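Peacekeeping and Conflict Management
Notes for session 6: mandates and force generation
Posted in May by the course office

A mandate sets a troop ceiling. It does not supply troops. Units are offered by contributing states, usually by battalion, and may arrive months after the vote.

Worked case: the Prumach exercise. The ceiling is 3,676 uniformed personnel. The first infantry battalion has a strength of 800, of whom 395 are available for patrol once guard duty, leave and transport are deducted. Students should work from the second figure – the first is of use mainly for budgeting.

Caveats. A contributing state may limit where its unit serves or what tasks it accepts. Written caveats are known to the force commander. Unwritten ones tend to appear when an order is given.

Moving a unit between sectors needs the consent of the contributor in most cases. In the exercise, the transfer from Jarnateck to Hofstetter is delayed on this ground.
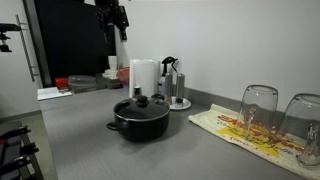
Consent of the host government is a separate matter and is taken up in session 7, together with status-of-forces agreements.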